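Bin Picking Gripper Trials: Frequently Asked Questions

Last updated 16 Oct 2024

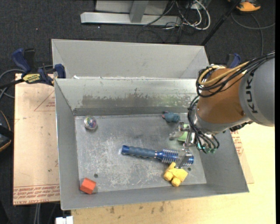
We started the gripper trials in June to settle a simple question: which hand should stay on the arm for mixed, loose items in a bin? We keep getting the same questions from people who want to run something similar, so the answers are collected on this page. Full logs are kept by the Moussa project and can be requested through the contact form.

What are you comparing?

Two parallel-jaw grippers and one suction tool. The jaws are the Enosell and the Masard. The suction tool is one we put together from stock cups and fittings. All three went on the same arm with the same bins, the same camera and the same controller settings wherever that was possible. Where it wasn't, the log says so.

Which arm do you use?

A KUKA. We had it already, and it can reach the bottom corners of the bin without the wrist hitting the walls, provided the approach angle is chosen with some care. If you have another make with similar reach, most of what we say here should still apply. The speed numbers won't carry over, so we don't publish them on this page.

What goes in the bin?

Household things and toys. A hairbrush, a clear ball, a block, a small toy figure and so on. We wanted shapes that don't agree with each other. A hairbrush is long and has a round head with bristles, so a grip that works on the handle can fail on the head. A clear ball gives the camera trouble before the gripper even gets a chance. A block is easy when it sits flat and harder when it lies close to a wall.

The full set has 50 items. We don't put them all in at once. A trial uses a handful, dumped in by hand and left the way they land.

Why metal bins and not plastic totes?

They hold their shape. Our first plastic tote bowed outward when the fingers pushed against the wall, and that hid a lot of bad grasps. With a metal bin, a bad approach shows up at once as a force fault. The downside is that bare metal reflects light, and the floor gets scratched. The scratches did affect our first depth maps a little. We ended up taking a fresh background reading at the start of each day and have left it at that.

Why two bins side by side?

The arm picks from one and places in the other. When the first is empty, the roles swap, and nobody has to reset anything. It also means every object gets dropped into a new position each time, so the trials don't drift toward one layout.

How do you keep the bins from moving?

Bar clamps. Clamp the bins to each other first, then check them against the table. We tried tape and rubber matting before that and lost most of a week to bins that had crept a few millimeters. If your grasps are all missing in the same direction, check the bin before you touch the calibration.

How many picks have you run?

The comparison on this page is based on 258 attempts per gripper. Earlier attempts were thrown out after we changed the finger pads on the Masard. It didn't seem fair to mix the two sets.

What counts as a successful pick?

The object has to leave the bin, stay in the grip during the move, and be released in the other bin. If it falls back in on the way up, that's a failure. If the gripper comes up with two objects, we log it as a double and count it separately. Some groups count a double as a success. Check this before comparing your rate with someone else's.

Which gripper did best?

It depends on the item, and we know that's an annoying answer. In more detail:

Enosell – The best of the three on small solid things such as blocks. The fingers are slim enough to get down beside an object that lies near a wall. It has a shorter opening than the Masard and will refuse some of the bigger toys unless they're turned the right way.

Masard – The best on long items and on anything with a soft or uneven surface. It closes slower. The wider fingers knock neighboring objects around, and on a crowded bin floor that costs attempts.

Suction – Very good on flat faces, poor on bristles, and poor on toys with lots of knobs and curves. It had the fewest doubles.

For our mix of items we kept a jaw gripper on the arm. If our bin were mostly boxes, we would have gone with suction.

How do you deal with long objects?

The planner prefers a grasp near the middle of the length. With a brush, that often puts the fingers at the join between the handle and the head, and the brush can swing as it lifts. We slowed the first part of the lift and that helped. Gripping the head directly also works sometimes, but bristles give under pressure and the finger sensor reads the contact late. We set a longer closing time for that case.

Do you use a wrist camera or a fixed one?

The planning camera is fixed. We tested a wrist camera for part of the summer. It gave closer views, but the extra motion for each look added time to every pick, and it was one more cable to route. We may go back to it for clear objects.

How should cables be routed around the wrist?

Leave enough slack for the full turn of the last joint, then a little more. Our loops look untidy, but when we tied them down tighter we pulled a connector out. Run the arm slowly through its extreme poses with one person at the stop button and another watching the cables. Do this again after every tool change. Hoses need more attention than wires. A kinked hose won't raise any error, it just makes the gripper close weakly, and you can spend an afternoon blaming the software.

What controller software are you using?

The arm runs on its own controller. Grasp planning runs on a separate PC using Stisten, which takes the depth image and returns a ranked list of grasps. We try the top one. If it can't be reached, we go down the list, and after 9 rejected grasps the system takes a new image and starts over.

How long does it take to change grippers?

Less time than the checks that follow. The mechanical swap is a matter of a few bolts and the connectors. Then the tool center point has to be set again, the payload entered, and a short warm-up run done on a single block. Please don't skip the payload. We did once, and the arm sagged just enough to scrape the bin floor.

What are the most common failures?

In order: the object rolls or slides during closing, a finger lands on top of the object instead of beside it, and the object is pressed into a corner where no grasp can reach. For the last one we added a sweep move that pushes the item toward the middle. The sweep is crude but it works on most things other than the ball, and the ball tends to go to the opposite corner.

Can I use your object list?

Yes. Any local store will have similar things and exact matches aren't needed. Try to include at least one clear item, one long item and one with a surface that gives. If everything in your set is a hard block, all grippers will look good.

Will you test more grippers?

We plan to look at a three-finger hand next. There is no date for it yet.

Comments (3)

gridlock_tm: Useful page. We saw the same thing with kinked hoses. A cheap pressure gauge near the tool solved it for us – you notice the drop before the picks start failing.

benchtop47: Do you have the Masard numbers with the old pads? I'm stuck with those for now and would like to know how much worse they are.

palletside: Agree on counting doubles separately. We had to redo a whole report over that. Did you try the suction tool with a bellows cup on the round items?

Related pages

Setting the tool center point after a gripper change
Stisten setup notes for fixed depth cameras
Finger pads: what wore out and when
Moussa project: object list and log format
Getting usable depth on clear and shiny objects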